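Changes to the Prerberg bus and the winter timetable

The new timetable for the 14 bus starts after the holidays, and copies are in the rack by the front door of the library. The main change is that the first bus of the morning will leave Prerberg earlier than it does now, so that it meets the train at Susulport. At present the train pulls out while the bus is still waiting at the lights on Harbour Road, and passengers have been complaining about it since the spring.

The evening service stays as it is, except on Sundays, when the last two buses will be merged into one. The company says few people were using the later of them. If you work Sunday shifts at the hospital this will affect you, and you should write in now while the comments page is still open. The petition against the Sunday change had 1,046 names on it when it was handed over in November.

The stop outside MacLeod the baker's will move to the other side of the junction while the pavement is dug up. The temporary stop has no shelter and no seat. We have asked for a bench and been told that one is on order. 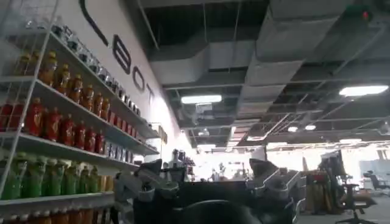
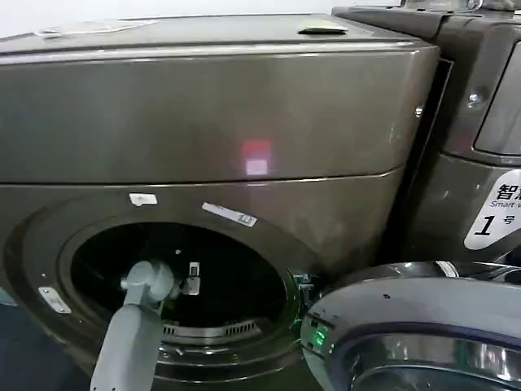

Bottled drinks on white wire shelves, and a front-loading washing machine.

SUSULPORT, Monday, December 19, 2022

Fares go up with the new timetable. A single from Prerberg to Susulport will cost more, but the day return is frozen until the summer, so anyone coming back the same day should ask for that. Children's fares do not change. Passes bought before the new timetable starts will be good until the date printed on them, and there is no need to swap them.

Tickets can be bought from the driver, at the station window or through the Wavevico app. The app was showing the old times for the Harbour Road stops last week. Please go by the printed timetable until this has been put right. Drivers can still take cash, though they would like the right money if you have it, and they cannot change large notes.

Over the holidays there will be no buses on Christmas Day. A Sunday service will run on Boxing Day and on New Year's Day. The station window closes early on Christmas Eve, and lost property will not be open again until the new year.

Large print copies of the timetable can be had by asking at the library desk. The comments page is on the bus company's website, under Service Changes, and letters can be left in the box at the station.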